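I'd been bugging Larasati Rahman for an interview since May, and last week she finally gave in (I brought cake, it helped). She runs the soup kitchen nights at Liem, the little place by the ferry in Ornumholm, and she's one of those people who can talk and chop onions at the same time without looking down!

I asked how she got into cooking for a crowd. "By accident," she said. "My aunt got sick the day of a wedding and I was the one standing nearest the stove. I was supposed to feed 30. Then 100 people came."

Was it any good? "The rice was terrible. The soup was fine. So I stuck with soup."

She still makes that same soup, with lemongrass and way more ginger than I'd ever dare put in. I tried to get the recipe out of her and she just laughed at me.

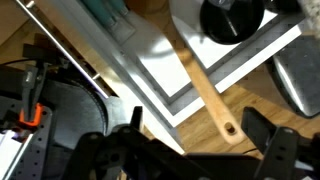

*A wooden spoon with a hole in the handle for hanging.*

We got onto gear, because I'm always curious what people who cook this much spend their money on. Not a lot, in her case. "One big pot, one good knife, wooden spoons. I had a fancy blender for 6 weeks and gave it to my neighbor."

The part I keep thinking about is what she said about leftovers. She doesn't freeze anything. Whatever's in the pot at nine goes home with whoever is still sitting there, "and if they don't have a container, they can have one of my jars. I never get the jars back."

Liem does soup on Mondays and Thursdays, doors at six. Go early if you want the dumplings.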